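Erkton peel and stick vinyl, the gray marble one. Three months in

Got this in November for the laundry nook and then had enough left for the counter in the half bath. Posting now because I said I'd come back once it had some wear on it. Four stars.

Ordered the 30 foot roll. Came in a long box from Cerkton, one corner crushed but the vinyl was fine. Backing paper has a grid on it, which helps a lot, cut along the lines and you're mostly square. Mostly. My walls aren't square so.

Prep is the whole job. Wiped down twice, let it dry overnight. First strip I skipped the second wipe and got grit under it, little bumps you can feel with your hand. Pulled it up, redid it. It does come back up clean if you catch it early, after a day or so forget it, you'll want a hair dryer.

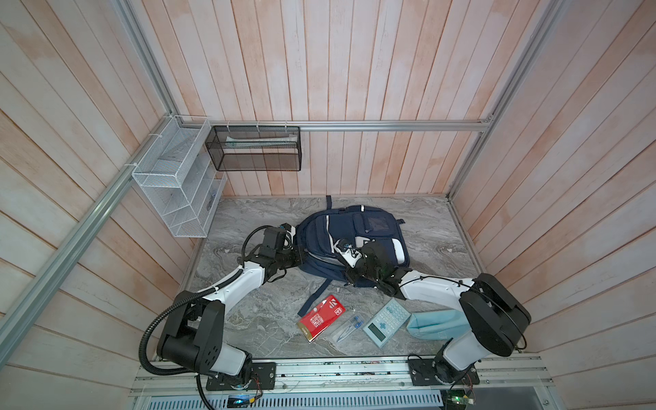
Seams are the weak spot. Pattern repeat is not marked anywhere on the roll and the veins don't line up unless you waste a good bit. I overlapped and double cut with a fresh blade, came out ok. From standing height can't see it. From the floor you can, but who's down there.

Wear so far: bleach drip, no mark. Hair dye, wiped off with alcohol. Dragged the hamper across it for weeks and theres one scuff by the door. Hot curling iron left a shiny spot the size of a dime, my fault, the box says no heat.

Edges by the sink started lifting in week two. Ran clear silicone along there and its been flat since. Should of done that from the start.

Compared to the Prundeteo stuff I had in the old apartment: thicker, less shiny, way less smell. The Prundeteo was easier to cut though. This one eats blades, I went thru 13.

Cost me under 100 for both rooms, the quote for real tile was 700 just for the nook. Would buy again for a rental or a small room. Kitchen floor, no, not with kids and chairs.

One star off for the repeat thing and the squeegee they include, its junk. Use an old gift card.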